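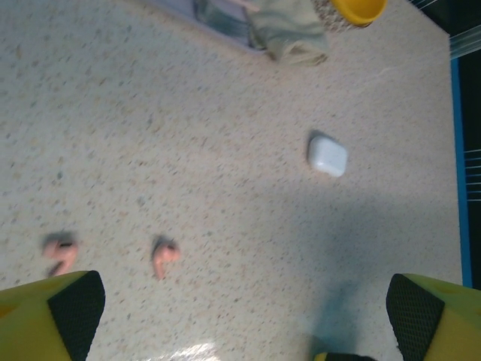

4. Returning the earbuds to the charging case

This section applies to the Pokico stem-style earbuds and the charging case supplied with them. Read section 3 (Cleaning) before you begin.

4.1 Preparing the surface

1. Choose a flat, dry tabletop with good light. Small parts are harder to find on a speckled or patterned surface.
2. Place the charging case and both earbuds on the surface, well away from the edge.
3. Check each earbud for dust or wax, paying particular attention to the speaker opening. Wipe with the dry cloth if necessary.

Note: Do not use water, spirit or household polish on the earbuds or on the inside of the case.

4.2 Placing the earbuds

1. Hold the case steady and lift the lid fully.
2. Find the letter L or R on the inner side of each stem.
3. Lower the left earbud into the left recess, stem first, until the magnet draws it into place.
4. Repeat with the right earbud.
5. Confirm that 2 lights show inside the case, one for each earbud. If only one light shows, remove the other earbud, wipe its contacts and replace it.
6. Close the lid. It should shut without pressure.

Caution: Never force the lid. An earbud placed in the wrong recess will stand slightly proud and may be damaged — remove it and check the letter on the stem.

4.3 Keeping the case with other small items

The case may be stored on a desk or shelf alongside other belongings, provided that nothing rests on the lid. Keep it away from keys, coins and loose magnets. Small items should be grouped together at one side of the table before sorting begins, so that the remainder of the surface stays clear.

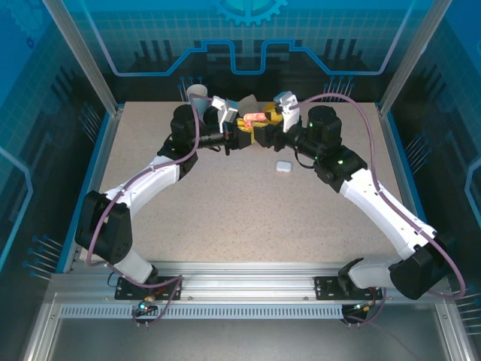

Figure 4-2. Small items grouped at the far side of the tabletop.

4.4 Spare parts

Replacement cases are supplied by Zutness under part number 3440. Please state the colour of your earbuds when ordering. Cases from the earlier Wolov range are of a different depth and must not be used.

For charging times and battery care, see page 93.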